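Review: the Gashaw folding rower, after one winter of use

Print this page | E-mail this page

I bought the Gashaw folding rower in November, when the gym near my work raised its fee and I counted how seldom I was going. I am 51 years old, I have a weak left knee, and I rowed a little at university, so I know the movement but I am no athlete. My wife, Lemlem Tsegaye, also uses the machine, and she is much shorter than me. I mention this because many reviews are written by one tall man.

The machine came in a single long box. Two people are needed to bring it up a staircase. My neighbor Hagos Yilma helped me and we stopped twice. Assembly took us one evening. The manual is printed small, and step six shows the rail bolts from the wrong side, so we put them in, took them out and put them in again. All the tools are in the box, but the hex key is soft metal and I used my own after the second bolt.

The resistance is magnetic, with a belt and not a chain. It is quiet. I row at six in the morning and the people below us have not complained. There are ten levels. The first three are almost nothing, I would say they are only useful for warming up, and between seven and eight there is a big jump which I feel in my back. Most days I stay on five or six. A person who is used to an air rower will miss the feeling that the machine answers when you pull harder. It does answer a little, but late.

The seat is too hard for me. After 20 minutes I could think only about the seat. I bought a gel cover from Flulham, and it solved the problem, but it moves forward during the session and I must push it back. Lemlem does not need the cover and finds the seat good. The foot plates have seven positions. On the smallest one her heels are held well. The straps are simple nylon with a buckle and they do not slip.

The monitor shows time, strokes, distance and calories. I do not believe the calories. For the same 30 minutes it gave me 300 one morning and much less the next, and I had rowed the same distance. The total meter count I trust more. It stands now at 2966 strokes for this month, which fits with my notebook. There is an app, made by a company called Jaltbridge. It found the machine on the second try and then lost it whenever the phone screen went dark. I wrote to the support address and received a polite answer from Ilse Prins, who told me to turn off the battery saving. After that the connection stayed. The app wants you to buy training plans and asks again at every start.

Folding is the reason I chose this model, so I will write more about it. The rail lifts up and locks with a red pin. The pin must click. Once I did not wait for the click and the rail came down slowly, without harm, but I would not let a child do this. When folded, the rower needs a floor space of 90 by 60 centimeters, and it rolls on two small wheels. On our carpet the wheels are not good. On a hard floor they are fine.

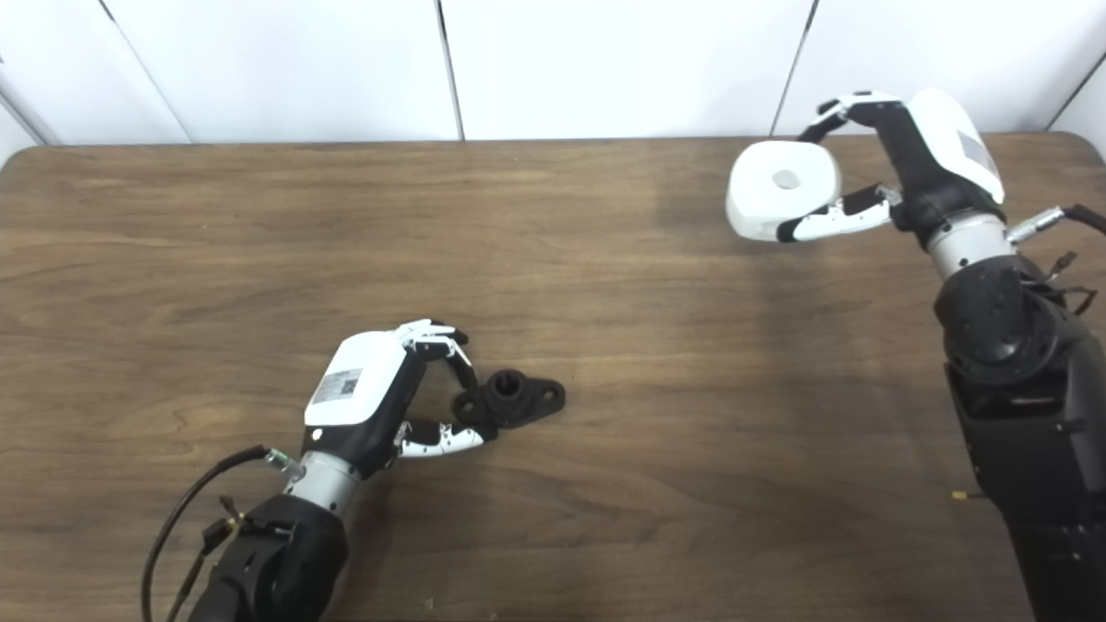

The place where you row matters more than I expected. For the first weeks I had the machine in the bedroom, facing the closet, and I was always looking for an excuse to stop. Then I moved it to the dining room, in front of a plain wall, and my attention stayed on the breathing and the legs. White panels with thin gray seams, like the ones behind the table here, would suit me very well, as I keep my head level by choosing one line and looking at it. Measure before you move anything, and leave enough room behind the seat rail for your elbows and for a person to pass.

I compared it with the Wastard water rower that Réjean Carrier has in his garage. His is the nicer machine. The pull is smooth from the first centimeter and the sound is pleasant. It also cost him more than 700 dollars above what I paid, it does not fold, and the tank needs a tablet to keep the water clean. For someone with a garage I would say take the Wastard.

After the winter, the belt shows no wear. One rubber end cap fell off the rear foot and I glued it. The rail collects gray dust from the seat rollers, and I wipe it with a dry cloth every week or so. If I forget, the seat begins to make a small knocking sound near the front.

My coach from the old days, Fasil Tufa, tried it for ten minutes and said my handle was too high at the finish. He was right about that, and the machine had nothing to do with it.

I give it four stars out of five. The missing star is for the seat and for step six of the manual.

Print this page | E-mail this page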